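Ticket 183: Label printer drops jobs after lunch
Site: Dalen, packing office
Opened by: Aitana Sotomayor
Status: open, waiting on site

The label printer in the packing office stops taking jobs in the afternoon. The queue shows them as sent, but no labels come out. Switching the printer off and on clears it for an hour or so, then it stops again. Mornings are fine. It began in May, after the office PCs were moved to the new network. The Gillau office has the same model and has not reported it.

Tried so far:
Swapped the network cable. No change.
Moved it to port 4 on the wall switch. No change.
Deleted the queue and added it again on both PCs. Worked until 14:20, then the same fault.
Printed the settings page. The address ends in 17 and is set to automatic.

Attachments (2), workbench:

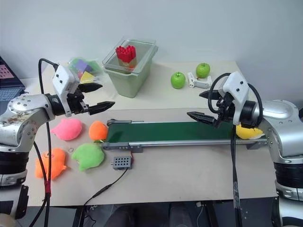
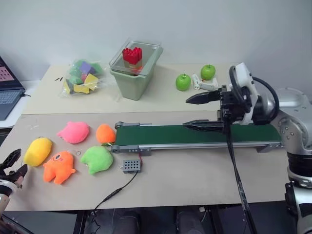
Tormod Sjöberg replied:
If the address is on automatic, I would look there first. The PCs are probably still sending to the old address after the printer has been given a new one. Next time it stops, please print the settings page again before you switch anything off, and compare the last number with the one in the queue. If they differ, I will reserve an address for it and you can point both PCs at that.

Aitana Sotomayor replied:
Stopped again at 15:05. The settings page now ends in 183 and the queue still says 17. Please reserve one. Both PCs can be changed any time before 16:00.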